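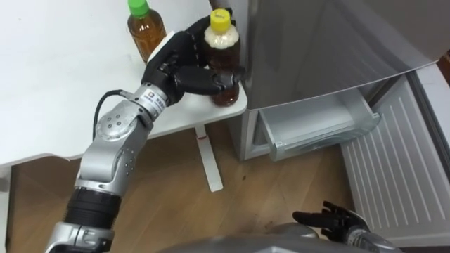

Minutes: Custhorpe Allotment and Garden Society, general meeting

Saturday, December 28, 2024, Custhorpe village hall, small room

Present: eleven plot holders, the chair, the secretary (minutes), and one dog, non-voting.

Apologies: received from the two plots by the railway, who have gone somewhere warm.

1. Minutes of the August meeting

Agreed, after the word "shouted" was changed to "said firmly" in the item on hosepipes. Plot 9 asked for it to be noted that it was shouting.

2. Water

The bill for the year is £761. Last year's was lower, and so was the rainfall, which the meeting found hard to square. A leak is suspected at the standpipe near the Clikov Lane gate, where the grass has been a very healthy green since spring. Several members had admired it. The chair will ask a plumber to look at it in the new year. Until then that tap stays off and members on the lower plots will have to walk, as their forebears did.

3. The shed

The roof has been felted again. The door still doesn't shut. Two quotes were read out for a new door, one from Beyene Joinery and one on the back of a seed packet. The meeting preferred Beyene, mainly on grounds of legibility. Carried, with one against, who feels the old door has character. He was invited to take it home and has accepted.

4. Seed potatoes

The order goes in by the middle of January. Vukano did well on most plots and was described as "a decent boiler" and "a bit wet", both by the same member. It was agreed to order four sacks of Vukano and to let anyone wanting something more exciting buy their own. The list is on the shed wall. Please write your plot number as well as the quantity. "Lots" was not helpful last time.

5. Manure

The delivery was left across the main path again. The farm says it was told to leave it there. Members present all denied telling them. Moved that a sign be put up. Moved that the sign be bigger than last year's sign, which is thought to be under the manure. Carried.

6. Waiting list

Long, and getting longer. It was suggested that plot 14, which has grown nothing but a trampoline since last winter, might be split into halves. The secretary will write a polite letter. If there is no reply, the secretary will write another one, less polite.

7. Summer show

Some 1000 leaflets are left over from the last show, all with the wrong date on them. A proposal to hold the next show on the wrong date, so as to use them up, got more support than the chair was comfortable with. Held over to the next meeting.

The marrow class will go back to being judged by weight. Judging by "general impression" was tried once and two households are still not speaking.

8. Any other business

Would whoever borrowed the long ladder please bring it back. The short ladder can't reach the gutters and it is no good everyone saying so every month.

The bonfire rules have not changed - after dusk, downwind of the bungalows, and no mattresses.

Plot 3 has spare rhubarb crowns. Plot 3 always has spare rhubarb crowns.

Meeting closed at ten past four, when the heating went off. Next meeting to be announced on the shed wall, door permitting.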